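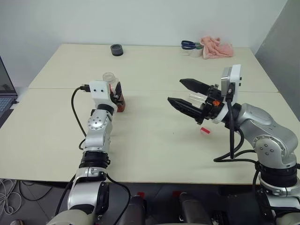

Setup and Maintenance of a Two-Arm Handling Cell

Category: Student Projects > Engineering Technology

Print this page | E-mail this page

1. Purpose

This report covers the installation, adjustment and routine care of the two-arm cell in the Marinescu Teaching Laboratory. The work was carried out by a student team as part of the Flavton automation course. The report is intended for the group that will take over the cell in July.

2. Layout of the Cell

Both arms reach over a light beige work surface made of two table sections placed together. The seam between the sections runs across the working area. During setup it was found that a difference in height at the seam caused small bottles to lean, and the table feet were adjusted until a straightedge lay flat across the joint.

Each arm carries a camera unit near the wrist and a black gripper at the end. The bottle with the clear cap, held upright in the left gripper, is of the kind used for the grip check. The right gripper is opened wide before an object is approached from the side.

3. Cable Routing

Cables to the wrist units hang in loops so that the joints can turn freely. In the first layout the loops were too short, and the right camera lost its signal twice during a 21-minute run. The team lengthened the loops and repeated the run without loss of signal. Longer loops can reach the tabletop, and operators must confirm before each run that no cable lies in the path of a gripper.

4. Gripper Adjustment

Closing force was set with the Dindis control software. At the original setting the bottle slipped when the arm was raised. The force was increased in small steps and the setting was recorded in the cell log. Finger alignment is to be checked after every 14 hours of operation. The check takes about 2 minutes.

5. Routine Care

- Wipe the gripper fingers with a dry cloth before the first run.
- Inspect the joint cover screws and tighten any that have moved.
- Keep scissors, cups and cloths at the back of the table, outside the reach of both arms.
- Return the arms to the rest position before switching off power.

6. Open Items

The floor cables still require a fixed channel. A request has been submitted to Cilance, the supplier of the table system. The right wrist connector should be inspected again at the start of the next term.

Report submitted Tuesday, May 20, 2025.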